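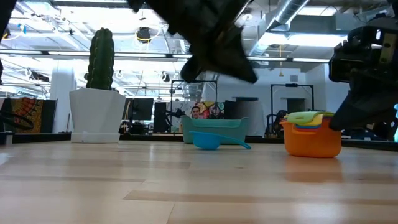

Gakham Street TV Club
Minutes, January meeting

Present: Fletcher Goodwin (chair), Lennox, Aleo, Tavel, plus the usual people who sit by the radiator and vote on nothing.

Meeting opened at 7:30 p.m., which the chair called prompt. It was announced for seven.

1. Minutes of the last meeting
Approved. Tavel asked that "a frank exchange about the vampire show" be changed to "an argument." Changed.

2. Spring viewing schedule
The choice was between a six-part Danish police drama and an 18-episode hospital soap that Lennox has now proposed at four meetings. Aleo said she could not watch another detective stare at a fjord. It was pointed out that fjords are Norwegian. Aleo said that made it worse. The soap won, 9 to 5. Lennox was gracious for almost a minute.

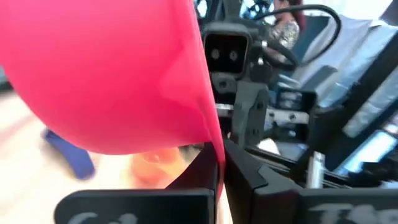 3. Spoilers
The rule stays at 30 days after the finale. Tavel wanted it waived for shows that have been canceled, on the grounds that the network spoiled them first. Motion failed, with sympathy.

4. Money
We have about $200. A second streaming subscription was discussed until someone asked who still had the password to the first one. Goodwin to find out.

5. Other business
Complaint received about people reading subtitles out loud. The person responsible said it helps her concentrate. Moved to the February agenda.

Closed at 9:10 p.m. Pilot episode of the soap to be watched before next time, including by those who voted against it.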